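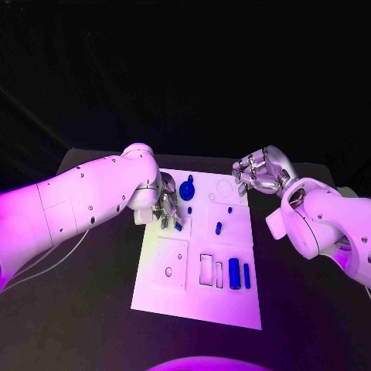 # Gemham Hand, left and right (our notes and what's in the kit)

*Last updated Jun 16, 2022*

We've had a pair of these on the bench for a good while now and I keep getting the same emails about them, so I've rewritten this page from scratch. If you read the old one, forget the part about firmware. That's all different.

The Gemham is a jointed, humanoid-style hand with four fingers and a thumb. We sell it as a left, a right or a matched pair, and it bolts straight onto the wrist flange we stock for the Awan arms. I run mine as a pair because almost everything I care about is small-parts assembly, and sooner or later one hand wants to be holding something while the other one is busy.

## How I try things out

I'm a big believer in the peg board. It isn't glamorous! It's a white board with plates and slots set into it and a bunch of blue parts: skinny pegs, fatter cylinders, a gear-shaped piece with a post on it. You pick one up, you carry it over, you try to put it down where you meant to. Everything I dislike about a hand shows up inside an afternoon.

I teleoperate first, always, before I let any kind of policy near it. If I can't pick up a small peg with my own eyes on the video and my own hands on the controls, I'm not going to blame the software later.

The thin pegs are the mean ones. With the Gemham I close the fingertips slowly from straight above and keep the other hand parked up high where it can't bump anything. If you come in at a slant the peg likes to roll along the finger pad, and then you're holding it sideways and muttering. The factory grip speed is too quick for this, by the way. I turn it down to almost 13 percent for pegs and leave it there. 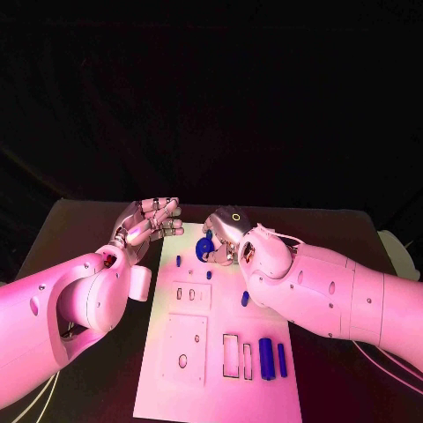
Flat round parts are where I started to really like this hand. A two-jaw gripper wants to grab a disc across its edges, and then you've got jaws sticking out on both sides and no room to set it down next to anything. With fingers you can pinch it, tip it a little, check it on the camera and then level it off before you go down. It took me maybe a day to get comfortable with that, and now I do it without thinking.

What I'd still like is a better thumb. It sits low on the palm and it's plenty strong, but it's slow to come across, so on quick regrasps I end up waiting for it. Gemham says a revised thumb linkage is coming in September. I'll put it up here when I have one in my hands (sorry).

## Versus the Conley

People ask, so: yes, I also ran the Conley parallel gripper on the same board. For plain pegs in plain holes the Conley is faster and it's a lot less to maintain. If your whole job is one part that never changes, buy the Conley and spend the difference on a decent camera. I mean it, I'd rather you didn't send a hand back. Once the shapes start to vary I go for the Gemham every time.

## What you get

- One hand, left or right (the pair ships in a single case)
- Wrist adapter for Awan arms, with screws
- 2 m data and power cable
- 2 spare fingertip pads
- Hex keys, including the tiny one you will lose

You'll need your own controller. Ours is the Gretcombe G-56, and the hand profile is already loaded on it, so it's mostly plug in and go. Other controllers work if they'll let you load a joint map. The file is on the downloads page.

## A few things before you order

Route the cables before you do anything else. I leave a nice fat loop under the forearm, enough that a full wrist turn doesn't pull on it, and I tape the rest to the table well away from the board.

Lighting matters more than I expected. Shiny fingers throw highlights all over the place, and under colored light my white board stops looking white. Set your exposure with the hands over the board, not with the board by itself.

Part number is 1163-L or 1163-R, or 1163-LR for the pair. Pads are sold separately in bags of 13. Get a bag with the hand if you're planning on doing pegs all day, they do wear. Lead time is on the order form, and if you want to try a pair on your own parts first, mail me a handful and I'll run them on my bench and send you the video.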